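Skakel Help Forum Tags Guides Unanswered Sign in

Community > Perception > Pose estimation > Transparent objects

Tipped cups: pose filter flips 180 degrees on clear ones, stable on opaque ones

Posted by Elvia Ocampo in June, edited once

I'm maintaining the perception side of a cup-righting pipeline. The task is to take drinking vessels lying on their sides on a table and stand them up. Training episodes come from a hand-held two-finger gripper with a wrist-mounted camera, and the same camera and finger geometry are used on the arm. We have 1,713 episodes recorded on cloth-covered tables.

The pipeline is in four stages:

1. Instance masks from the wrist RGB stream.
2. Per-mask axis fit (the long axis of the cup in the table plane).
3. Mouth/base classifier, which resolves the sign of the axis.
4. A filter over time that fuses axis and sign, then hands a grasp pose to the planner.

Stages 1 and 2 are fine. Stage 3 is where it falls apart, and only on some objects. A typical start state has the clear glass lying over toward the left, with the opaque cups and a printed transparent bottle close around it.

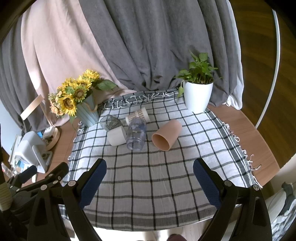

On opaque cups the classifier sees the interior as a different tone from the outer wall and the sign is correct almost every time. On clear ones it swings between +0.9 and -0.9 on consecutive frames. The filter then averages those and reports low confidence, which I could live with, but every so often it locks onto the wrong sign and the planner plans the wrist rotation the wrong way round. The cup ends up upside down.

What I have tried:

- Lowering the filter gain. Fewer flips, but it takes too long to settle and the planner times out.
- Adding a refraction-style augmentation (random warps inside the mask). No measurable change.
- Masking out the tablecloth pattern in training. This made it worse, which I don't understand.

We label 96 frames per episode for this stage, evenly spaced in time. The held-out set is 11 episodes, so I'm aware the numbers are noisy.

Is there a standard way to handle axis sign on transparent objects, or is everybody going to depth? Our depth is useless on glass.

Posted by Baltazar Olvera

Use depth. Stereo with a projector works ok on cups. We had the same problem and changed the camera and it went away. Also check your exposure, auto exposure near a light colored cloth will kill the highlights you need.

 Elvia Ocampo: Exposure is locked. Camera can't change, the episodes are already recorded.

 Baltazar Olvera: Then retrain with more data I guess.

Posted by Orestis Tzavaras

There are two separate faults here and I would fix them in this order.

First, the filter. You are fusing a binary variable as if it were continuous. The sign of the axis has two states, so a moving average of +0.9 and -0.9 gives you a zero that means nothing. Replace it with a two-state Bayes filter on the log odds. Let the classifier contribute a likelihood ratio per frame, clamp the contribution so that no single frame can move the log odds by more than a fixed step, and set the transition probability very close to zero while the object isn't being touched. A resting cup does not swap its mouth and its base between frames. Once contact is detected, raise the transition probability and let it re-estimate.

Gate the planner on the log odds as well. If it hasn't crossed the threshold in either direction, don't emit a grasp pose. Emit a viewpoint request.

Second, the labels. Evenly spaced frames are a poor choice for wrist footage. A large part of any episode is transit, and in transit the far objects smear while the near one may be seen through, with the grid of the cloth running straight across the inside of the mask.
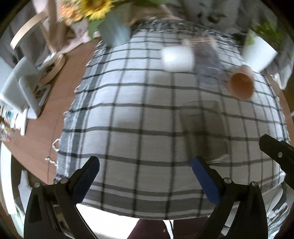

If your annotators carry the mouth/base label forward from a sharp frame to one like that, the classifier is asked to produce a confident answer from pixels that do not contain it. It will find something else to use. My guess is that it uses the cloth lines. Glass bends them differently through a thick base than through a thin wall, so the pattern is a real cue when the image is sharp. That would also explain why masking the pattern made things worse – you removed the one background cue it could use on clear objects.

So:

- Compute a blur score inside each mask, per object. A whole-image score will pass frames where the fingers are sharp and the target isn't.
- Drop the sign label below the blur threshold. Keep the mask label, it is still useful for stage 1.
- Leave the cloth in. Vary the cloth pattern between episodes if you record more.
- Train a third output, "undetermined", on the dropped frames. Map it to a likelihood ratio of 1 in the filter.

I would not expect the warp augmentation to help. Random warps teach the network that distortion inside the mask carries no information, and you need the opposite.

 Elvia Ocampo: The blur score was per image. On a quick check a lot of the worst flips are on frames that passed it. What step size did you clamp to?

 Orestis Tzavaras: 0.7 in log odds, threshold at 3. Tune it on your own settle time. If your classifier outputs aren't calibrated, do temperature scaling first or the clamp will be active on every frame and you are back to majority voting.

 Crescencio Palacios: Majority voting over a short window isn't that bad, for what it's worth. We shipped with it on the Niltness arm.

Posted by Apinya Jitpraphai

Agree with the filter advice. One addition on the planner side.

You can make the sign matter less. Plan two candidate grasps, one for each sign, and choose the pair so they share the approach up to the pregrasp pose. The wrist rotation only has to be committed after the fingers close. That gives you the whole approach to collect frames, and the last part of it is usually the slowest and therefore the sharpest. We do this in the Clorora stack and the sign is normally settled well before contact.

Two things to watch. The shared pregrasp has to leave joint range for rotation in both directions, so check the wrist limit at plan time and reject pairs that only work one way. And with neighbors close by, the swept volume of the rotation is different for each sign – collision check both, including the outer linkage of the fingers, which sticks out farther than the pads when they are open wide. If only one of the two is collision free, don't treat that as evidence for the sign. I have seen that bug in someone's code and it was mine.

For tapered cups you can get a weak prior from the mask outline alone, comparing width at the two ends of the axis after correcting for perspective. Feed it in once at initialization, not on every frame, or it gets counted over and over. Straight-sided tumblers give you nothing this way, and bottles need the prior reversed.

 Elvia Ocampo: Log-odds filter is in and the upside-down placements are gone on the held-out episodes. Still slow to settle on the tumbler. Relabeling next, then I'll try the shared pregrasp.

Contact | Terms | Copyright Skakel Help and contributors | Back to top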